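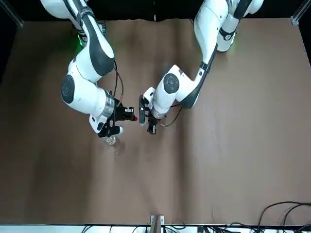 Flallier rents, washes and inspects drinking glasses for restaurants, hotels, caterers and tasting rooms in the Skoltoler area. Our stock is plain clear glass with no printing, etching or color. Small sizes make up most of it: water glasses, juice glasses, tasting glasses and short stemless wine glasses. A small clear glass standing on a large brown tabletop catches the light and shows up against the surface, and at that distance a guest will also see a lip mark, a water spot or a strand of lint. Our procedures are written to remove those three faults before a glass leaves the building, and to take the glass out of service if they can't be removed.

What we do

Customers rent glasses by the rack. We deliver clean racks, collect used ones, and invoice for the racks delivered plus any glasses missing or broken beyond the allowance in the agreement. Customers who own their glasses can use the wash service alone. Customer-owned glasses are kept in tagged racks and run as a separate batch, and they are not mixed with rental stock at any point.

We do not rent plates, flatware, linens or tables. Requests for these come in every week and we pass them on to other suppliers. We also do not handle cut crystal, gilded rims or anything with a hand-painted surface. The wash chemistry we use will dull a gilded rim in a short time, and we would prefer that the owner wash such pieces by hand.

How the company started

Catinca Căpraru started Flallier after several years running the dish room of a banquet hall. The hall bought glasses by the case and discarded a large share of them each season as cloudy. She kept a written record of which glasses were discarded and why, and found that most of them were sound. They had a mineral film from hard water, and the film came off in a mild acid soak. The hall's next order of glasses was cut by more than half, and two neighboring restaurants asked whether she would soak theirs.

The first premises were a rented garage bay with a single undercounter machine. The company moved to the current building, known locally as the Ultatska building after the dairy that used to occupy it, when the garage floor drain could no longer keep up. The dairy left behind sloped floors, trench drains and a three-phase supply. Very little had to be added apart from the water treatment and the lighting over the inspection tables.

Catinca still writes the procedures and signs off on new glass patterns. Day-to-day scheduling is done by the dispatch desk.

The building

The floor plan runs in one direction. Used racks enter at the north door and clean racks leave at the south door. The wash room and the inspection room share a wall with a pass-through hatch, and racks go through the hatch only toward inspection. A rack that fails inspection goes back around through the corridor on a cart with a yellow tag. This adds a few minutes of walking and has been questioned by every new employee, but it has kept used and clean racks apart since we moved in.

The inspection room has large brown-topped tables. We tried white tops first. Clear glass on white is hard to see and chips on the foot were missed at a rate we did not like. On a brown surface the outline of the glass is easier to follow, and dust or lint on the tabletop is visible as a pale speck and can be wiped up before it is carried onto the next glass. Black tops were also tested. They showed faults very well but tired people's eyes before the end of a shift, and the staff asked for brown.

Washing

Glasses are emptied and racked upside down by the customer. On arrival the racks are sorted by pattern and checked for foreign objects, mainly straws, citrus and toothpicks. Lipstick is treated before the wash with a rim sponge, by hand. The wash itself uses softened water. The final rinse uses reverse osmosis water, and no rinse aid is added for beer and sparkling wine glasses, as residue affects the foam.

Racks are dried in moving air at low heat. We do not towel-dry. A towel leaves lint, and twisting a towel inside a small glass is the most common way for a person to break one in the hand. Racks remain on the drying shelves until the inside of the base is dry to the touch, and they are only stacked after that. Stacking early traps moisture and gives the glass a stale smell that customers notice when water is poured.

Inspection

Every glass is lifted from the rack and looked at individually. Samples are not used. The sequence is rim, wall, base, then smell. The inspector holds the glass by the lower third, turns it once against the light, and sets it down on the table to check that it does not rock. A glass with a chip of any size is discarded. A glass with a film or a spot is returned to the wash side. A glass with fine scratches around the widest part, caused by contact with its neighbors, is moved to second grade and rented at a lower rate for outdoor events, with the customer's agreement.

Trained inspectors handle up to 300 glasses in a shift before they are moved to another task. We set that ceiling after comparing the faults found in the first and last hours. The number found dropped late in the shift while the condition of the glasses had not changed, so the limit was written into the schedule. On large orders we put more people on the tables and leave the limit where it is.

Gloves are thin nitrile, close fitting. Cotton gloves were dropped for the same reason as towels.

Handling small glasses

Small glasses cause more trouble than large ones. They are light, so an uneven touch will slide or tip them, and there is little room for the fingers between one glass and the next. Staff are trained to approach a small glass from the side and close on it below the midpoint, with even pressure from both sides. Picking up by the rim is not allowed anywhere in the building. Picking up several at once with a finger inside each is not allowed either, at our site or by our delivery staff at yours.

When a glass is set down, it is placed flat and released before the hand moves away. The glass should stay clear of the table edge. We ask that clear glasses be left upright on the table where they can be seen and never laid on their sides, as a clear glass on its side is easily covered by a menu or napkin and then swept off with it.

Racks and storage

All rental stock travels in Stoica racks, which we specify in six sizes of compartment. The correct compartment is slightly wider than the glass. If it is too wide, the glass knocks against the divider in transit, and if it is too narrow, the staff at the other end will pull on the rim to get it out. Each rack has a cover and a pattern label on the short side. Please leave the label in place. An unlabeled rack has to be opened and identified by hand, and it loses its slot in the wash queue.

Racks may be stacked up to 4 high on a level floor. Store them away from fryers and espresso machines. Grease vapor settles on clean glass through the cover vents, and we can't credit glasses that were clean when they were delivered.

Who we supply

At present we hold agreements with 79 customers. Almost all are within a one-hour drive of the building, and that is deliberate. Vibration in the truck is the main source of scratches in our records, and it increases with distance. We take customers outside that radius only if they can collect.

Restaurants are usually on a fixed exchange, with clean racks arriving on the same mornings each week. Caterers order by event. Tasting rooms tend to hold a larger standing stock and exchange it less often. February is our slowest month, and we use it for machine service, replacement of rack dividers and a full count of stock. Orders placed for that month should allow an extra day.

Staff and training

New employees spend their first weeks on the receiving side before they are moved to inspection. They learn the patterns there, along with what used glasses look like when they come back from different kinds of kitchens. Inspection training uses a set of marked glasses with known faults. The trainee sorts the set, the results are written down, and the set is changed before the next attempt. There is no fixed number of attempts. Most people need several.

We hire for receiving, inspection and driving. Previous experience with glassware is useful but not required. Good near vision, corrected or not, is required for inspection. Drivers load their own trucks.

Broken and retired glass

Broken glass is collected in lidded metal bins, separate from general waste, and goes out with the retired stock. It is crushed and used as fill by a local paving contractor. Retired second-grade glasses in sound condition are sold by the rack from the south door, in the afternoon, while they last. We do not hold them by phone and we do not mix patterns within a rack.

Visits

Customers and prospective customers may visit the inspection room by arrangement. Closed shoes are needed and hair must be covered. Bring one or two of your current glasses if you'd like us to assess the film on them. A soak test takes less than an hour, there is no charge for it, and you will get the glasses back with a short written note on water hardness and detergent dose.

Contact the dispatch desk for rental rates, pattern samples and delivery times. Questions about customer-owned glasses and unusual shapes go to Catinca Căpraru at the same number. Please have the height and the widest diameter of the glass ready when you call, measured on the outside.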